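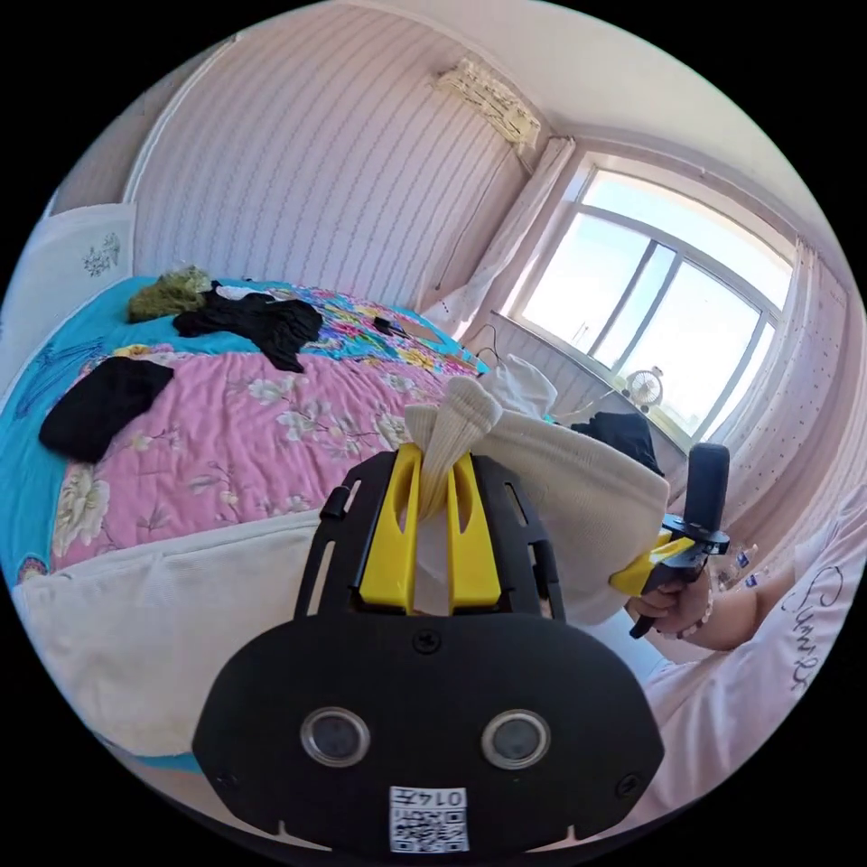 Can you use this data to say which phone launch rumours come true? Only in a weak sense, and you should read the notes on labelling before you try.

Pririritz phone rumour set, data card
Maintained by Maysoun Fakhoury
Last changed: 23/08/2015

What it holds
1144 short claims about phones that had not yet gone on sale, copied from gadget blogs and shop leaks. Each row has the claim, the maker, the date it was posted and a verdict. The makers covered are Kudareo, Malý and Osard. Of the rows, 900 have a verdict. The rest are marked open and should be left out of any score you plan to quote.
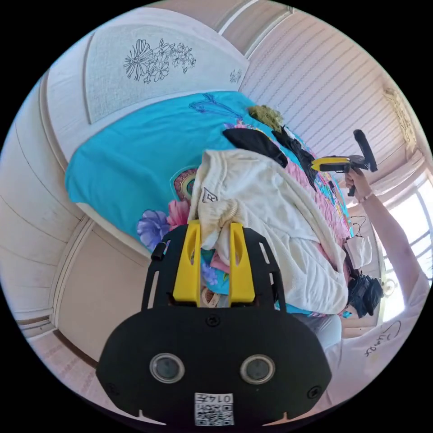
Verdicts are true, false or partly, and I don't trust "partly" very much. A blog that said Osard would ship a bigger battery and a metal back got "partly" when only the battery grew. So did one that had the right price in the wrong country. Those are different kinds of wrong, and the column hides it.

Files
claims.csv - one row per claim
sources.csv - one row per blog, with the language it posts in
verdicts.csv - joined on claim_id, open rows included

Known problems
Blogs copy each other. The same Kudareo screen size turns up again and again under different names, and I have only merged the copies where the wording matched. Anyone who tells you that many sources agree is probably looking at one source.

Launch dates are worse. "Expected in September" was counted as true if the phone was announced that month, even if you couldn't buy it until much later. I would score that more harshly now.

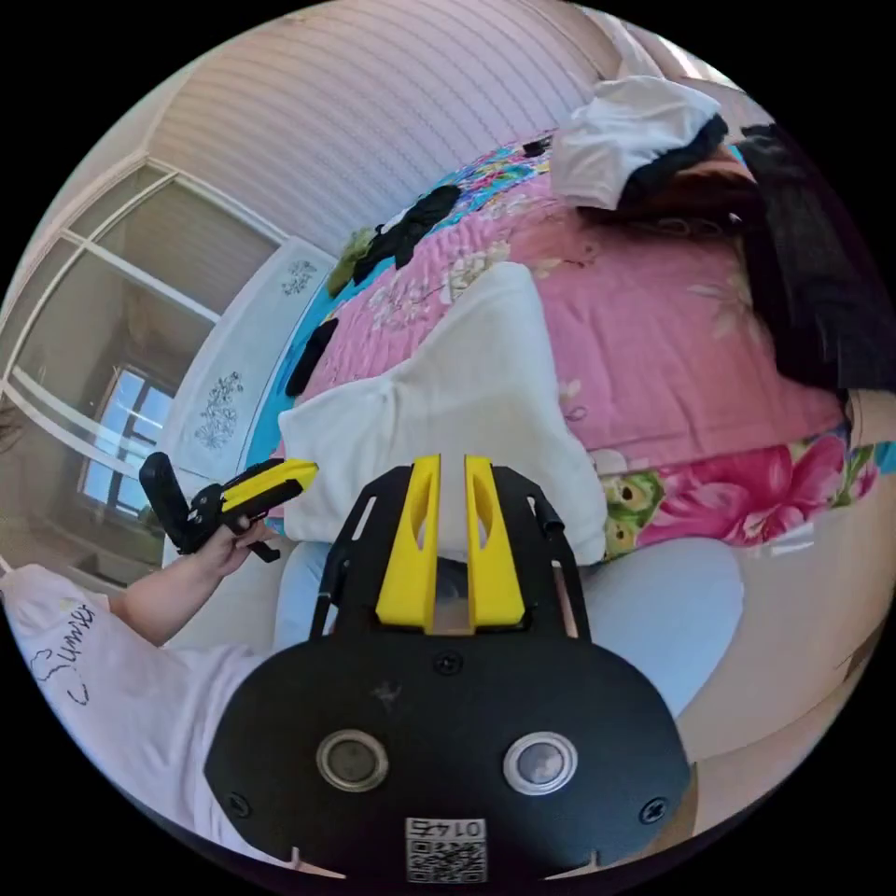

Malý rows lean heavily on a single forum, and its posters edit old messages after a launch. Where I had an earlier copy I used it. Where I didn't, the row has edited=unknown - treat a good hit rate there with suspicion.

Version 3 drops the "confidence" column from earlier releases. It was my own guess and people were quoting it as a measurement.

Corrections are welcome if they come with a link to the first post.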